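Two Arms and a Stack of Plates: Catching Up With the Pukuvis Club

Posted July 29, 2023

Got to the Sitalton school late, everybody already working. The Pukuvis robotics club meets in the room past the gym, and Drita Vasić, who has run it from the start, was eating a sandwich standing up and answering two students at once. So this is put together from notes, some of them written on my hand.

First question was the obvious one. Why dishes?

"Because they were sick of line followers," Vasić said. "Me too. You put tape on the floor, the little car follows the tape, everybody claps. In February I asked them what they would want a robot to do at home. Nearly all of them said dishes. One said homework."

So dishes it is. The club's project for the Nollorico Open is a kitchen table task. Two arms, one table, a set of things you would find on any counter, and the team has to teach the arms to put a plate where it belongs. The round lasts 6 minutes. No touching the table once the clock starts.

Jasmina Angelovski does most of the teaching, meaning she guides the arms through the motion over and over and the software learns from the recordings. She is sixteen and talks fast.

"The plate is horrible," she said. "Everybody thinks the mugs would be the hard part. A mug has a handle, you can aim for something. A plate lying flat, there's nothing to get hold of. You have to come in at the rim and get one finger under. If you're a tiny bit low you hit the table and the arm stops and then you start over."

How many times has she started over?

"We have 159 good ones saved. I don't want to talk about the bad ones."
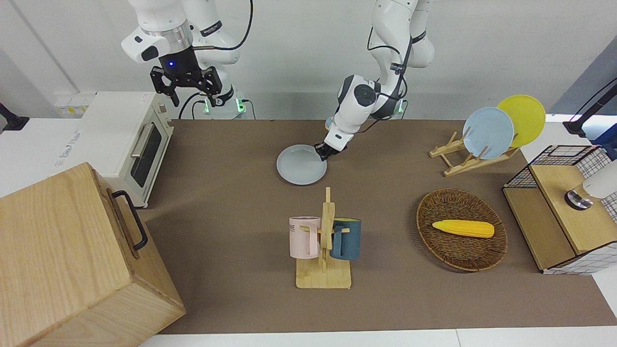 Edin Leka wanted it on record that the plate grip was his idea. Before that they were coming straight down from the top, which he called "the claw machine way." He pushed for a grab at the edge and then a tilt. He and Angelovski argued over it for most of a meeting and Vasić let them.

"She doesn't step in," Leka said. "It's annoying. You look over for help and she's reading her mail."

Vasić, from across the room: "I was listening."

Leka also handles the layout of the table, and that took up more of our talk than I expected. Every practice they move things. The mug tree goes one way, the basket with the corn goes another, the oven gets swapped to a diffrent side. His reason is simple enough. In their first trial the arms did great, then a parent leaned on the table, everything shifted a little, and the robot went for a plate that was no longer there.

"It had learned the table," he said. "It hadn't learned the plate. It reached out and grabbed air, and then it carried the air to the rack. Very carefully."

They laughed about it then. Less so the week after, when it did the same thing for a judge from Nollorico who had come by to look at setups.

I asked about the corn. Leka said the corn is a distractor and they aren't supposed to touch it. Angelovski said the corn is the mascot. There was some back and forth on this. Moving on.

Afroza Sikder is the quiet one of the group and she runs the computer. She sits with her back to the arms, watching the camera feeds, and calls out when something looks wrong. I stood behind her for a while. She has a paper notebook, one line per attempt, with a tick or a short note. "Slipped." "Too high." "Edin talking."

"I don't save the run if I'm not sure," she said. "The others want a bigger number. But if you put a bad one in, it learns the bad one too. It doesn't know you were tired."

She had never written a line of code before she joined. Her brother was in the club and she came to give him his lunch, stayed to watch, came back the next week. He has since quit for soccer.

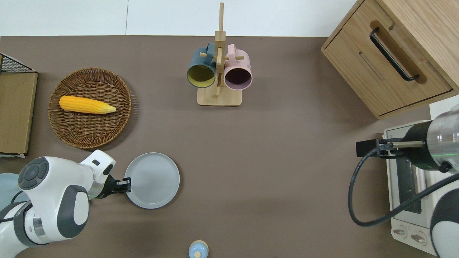
Money came up, it always does. The club gets $2000 a year, and that has to cover the entry fee, the bus, and parts. The arms themselves are on loan through the Vukadinović fund, and there is a waiting list for them after this summer. The furniture is whatever people had. Vasić would like a second set of gripper fingers very much and said so twice, so I am passing that on.

Mirjana Hodžić, who coached the team the year before last and now comes in to help with the writeup, thinks this group is further along than hers was at the same point. "We had better snacks," she said. "They have better notes." The writeup is a third of the score. Hers lost points for having no section on failures. Afroza's notebook should take care of that.

What counts as a good result at Nollorico? I got 3 answers. Leka wants to win. Angelovski wants the plate in the rack on the first try, with people watching, and doesn't much care what happens after that. Sikder thought about it for a while.

"I want it to work when they move the table," she said.

Then somebody called for a reset and Vasić told me I was standing on a cable. I was. The last thing I heard going out the door was Angelovski saying okay, again, from the rim, and Leka telling her she was too low.

The club meets right up to the competition. Visitors are OK but call the front office first, and dont lean on the table.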